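Home Stories Rooms Small Fixes Shop Newsletter Log in
Search the magazine Go

The Cardboard Thing That Finally Fixed My Table

I have a weakness for small flat stuff. Cards, mostly. Membership cards, sample cards, the punch card from Mumo that has been one stamp short since May (I keep forgetting it at home, obviously). For years all of it lived in a heap at one end of whatever table I was using, and then I met the slotted organizer and got a bit carried away!
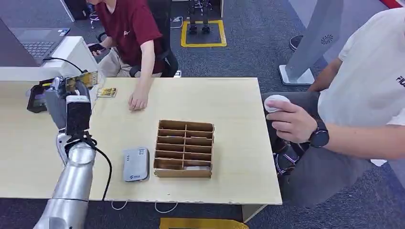
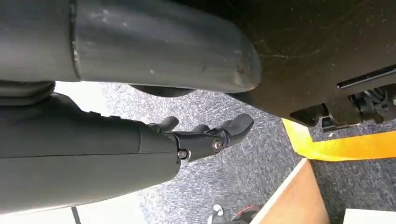
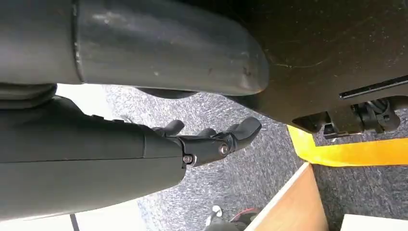 The first picture has the cardboard organizer near the middle of the table, with a gold card lying flat nearby.

So, the organizer. Plain brown cardboard, two columns of skinny slots, thin partitions between them, and that's the entire design. I'd spent a silly amount of time looking at the fancy version from Tarkum, the one with the felt lining and a drawer, and I had it in my cart twice. Then I came across a cardboard one in the back of the Purninix store, next to the mailing tubes, and thought, well, if I hate it I can recycle it.

I didn't hate it. What I love is how shallow the slots are. A deep tray swallows a card and you're digging with your fingernails, but a low, wide slot wants one kind of thing and makes it easy to grab. I did mine with the cards I reach for daily on the right and the "maybe someday" ones on the left, and I leave the bottom row for paper scraps and receipts. Put a label on the front edge if you like labels. I wrote mine in pencil and have rubbed them out so many times the cardboard has gone fuzzy.

A word about shiny cards, too. Gold ones especially! They're gorgeous, they catch every bit of light, and they show every fingerprint you've ever had. Hold them by the edges. Mine get a quick wipe with a glasses cloth before they go in, and I slide them in printed side up so I can tell them apart without pulling out all 11.

Then there's everything else that drifts onto a table: the phone, the laptop, the cables. Oh, the cables. I tried a Peng clip set (fine, a little stiff) and ended up with two loops of soft tie under the front edge, with enough slack that nothing tugs when I shift my chair. Leave more slack than you think you need. I moved my laptop onto its own surface off to one side as well, and suddenly there was room for my elbows again.

My sister, who owns some 800 recipe cards and has opinions, wants to know if it scales. I told her to buy two and call me.

Comments (3)

paperclipfan
Went with cereal boxes and glue for the dividers. A bit wobbly but it holds!

northporch
Does the pencil smudge onto light cards? Mine did, so I switched to masking tape.

deskgoblin
The cable slack tip, yes. I pulled a lamp over last winter learning that one.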